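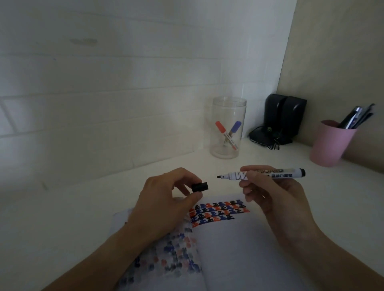

Tally desk, Sindstead - markers, notebook, jar

Quick page this time, one picture and a lot of notes. Marker with the cap off, notebook open under the hands, red cap and blue cap waiting in the jar. The red, blue and black rows at the top of the right-hand page are the bit everybody asks about.

What the rows are

Tally marks. They look like the character 正, five strokes to each, so one finished character is five of whatever you're counting. Same idea as our four lines and a slash, only tidier on the page and a lot easier to add up at the end of a long day. I learned it from Ruth Haslam when we were both at the Hebden shop and have never gone back to gates. You can pack them in tight and still read them, which matters when the page is small and the list is long.

Stroke order, for anyone wanting to try it: top bar, middle upright, short bar to the right, short upright on the left, long bar along the bottom. Takes an afternoon to get it into your hand. After that you don't think about it.

Why three colors

Our system, yours may be different. Red for Dangate, blue for Juswood, black for anything that comes in off the street. We used to do it all in black with a letter next to each group and I got it wrong constantly. Colors are quicker - you swap markers, you don't write anything extra. The only trouble is picking up the wrong one in a rush and having to wipe a row and start over.

The notebook

Wipe-clean pages, whiteboard type. The left-hand page shows its age, smudges in pale blue, pink and grey where old marks didn't come all the way off. Ghosting, I think the proper word is. A dry cloth gets most of it if you're prompt. Leave it over a weekend and you'll be rubbing for a while. A little rubbing alcohol on a paper towel shifts the worst, but let the page dry off properly before writing or the ink beads up and goes nowhere.

I tend to fill the right side first and keep the left for overflow. No good reason, just how I sit.

The jar

Clear plastic, open top, and I wouldn't swap it for a proper pen holder. You can see what's in there without tipping it out. It lives toward the back of the desk so sleeves don't catch it.

People tell me markers should be stored flat. Probably true! Mine get used up too fast for it to make much differnce. If one goes faint I lay it on its side overnight, and if it's still faint in the morning it goes in the trash.

Caps

Cap on between rows if you're stopping to talk. Cap on if the phone rings. Black goes dry before the other two here, every single time, and it's always because somebody (me) set it down open and wandered off. Push till it clicks. And match the color, please, a blue cap on a red marker has cost me more bad rows than I'd like to admit.

The wall

White tile behind the desk. Good wall to work against, bright, wipes down easy, and a stray bit of ink isn't the end of the world. There's a faint grey smudge on it up toward the left that I keep meaning to get to. The desk is white too so the same goes for that. Cloth, bit of spray, done.

Numbers, since I got asked

Best day so far was 155 marks, all before closing. October came to 1650 and I added that up twice. Totals go from the notebook into the ledger every evening before anything gets wiped. Do NOT wipe first. Did that once in the spring and had to rebuild a whole afternoon from receipts, and I'm still not sure I got it right.

Odds and ends

- Fine tips are nicer for small rows but they wear down fast. Medium is fine once you're used to it.
- Left-handers: start from the right side of the page or you'll drag your cuff through everything.
- Don't rest your wrist on fresh ink. Obvious, I know, look at my sleeves.
- A new notebook wants a wipe before its first use, they come with a sort of film on the pages and the first row alway skips.

More when I get a minute. The shelf labels at Juswood are next, same markers, much bigger letters.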